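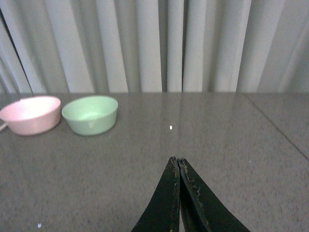

Kelcombe Bowls and Scoops

README, second version. Read this before you use the spreadsheet, and please read the part on colour names twice.

What this is

A list of small plastic kitchenware: mixing bowls, cereal bowls, measuring cups, scoops and the in-between things that shops sell under any of those names. There are 787 rows, one row per item. Each row gives a colour, a shape, a capacity where one could be measured, whether there is a handle, and a short note. Photographs exist for most rows but not all.

It was put together in Kelcombe over one winter, mostly from kitchen cupboards, charity shop shelves and a box lot bought from a closing-down sale. It is not a survey of what people own. Anyone who quotes it as one has not read this file.

Why bother

Product listings for this sort of thing are close to useless. The same item is a "prep bowl" in one shop and a "baby dish" in another, and capacities are given to the brim, or to a line, or to some point known only to the seller. I wanted a list where the words meant the same thing from top to bottom. I have mostly got that. I would not claim more.

Files

bowls.csv - the main list
colours.csv - the colour names used, with what each one covers
photos - a folder, file names match the item column
notes.txt - arguments with myself, kept in case they help

Columns

item - a number, no meaning beyond order of entry
type - bowl, cup, scoop or unsure
colour_out - the outside wall
colour_in - the inside, recorded separately
handle - yes, no or broken
capacity_ml - to the brim, in millilitres, blank if not measured
maker - as marked on the base, blank if unmarked
note - free text

Type

A bowl has no handle. A scoop has a handle and no markings. A cup has a handle and markings. That is the whole rule, and it fails more often than I would like. A deep round vessel with a thin handle looks like a bowl from one side and a measuring cup from the other, and if the handle points away from you there is nothing to tell you which it is. Where only the photograph was available and it did not settle the matter, the type is "unsure". There are 35 of these. Please do not tidy them up by guessing.

Colour

Pastels are the problem. Pale pink, salmon pink and "blush" are one colour in this list, called light pink. Pale mint, soft green and "pistachio" are another, called mint. I don't believe most people can sort the shop names apart, and I don't believe the shops can either.

The inside gets its own column. Thin pastel plastic often looks lighter within than without, and in a photograph the inside of a light pink bowl can pass for white. Early on I entered several of these as two-colour items and had to go back. If a row says light pink outside and white inside, check the photograph before relying on it. I have caught the ones I could.

Curtains, windows and shiny tables all shift the colour as well. Nothing was corrected afterwards. I have seen what correction does to a mint green.

Capacity

Measured with water on a kitchen scale, to the nearest 2 ml. The scale was checked against a second scale, and the pair agreed, which tells you they agree and not a great deal else. Almost 600 rows have a figure. Cracked items were left blank, as were those belonging to people who did not want them filled.

Do not compare these figures with the ones printed on packaging. "Brim" is a poor measure of anything a cook would do, but at least it can be repeated.

Makers

Most items are unmarked. Among those that are, Brustside and Tkachenko turn up often, and Fever turns up in a run of brightly coloured scoops from the box lot. That says something about the box lot. It says nothing about who makes the most scoops.

Known faults

Sets have been split up, so nested bowls appear as separate rows with no link between them.
"Broken" under handle covers everything from a chip to a missing handle.
Shape words in the note column (shallow, deep, flared) were chosen by eye. A bowl that seemed deep in January may be called shallow by the time I got to the end.
Nothing about the plastic itself is recorded. The recycling marks were missing or worn too often to be worth a column.
Dishwasher and microwave claims are left out. I had no way to test them and no wish to repeat them.

Use

Free to copy, change and pass on. If you add rows, keep the type rule as it stands or give your version a different name. Corrections are welcome with a photograph attached - without one I shall probably leave the row alone.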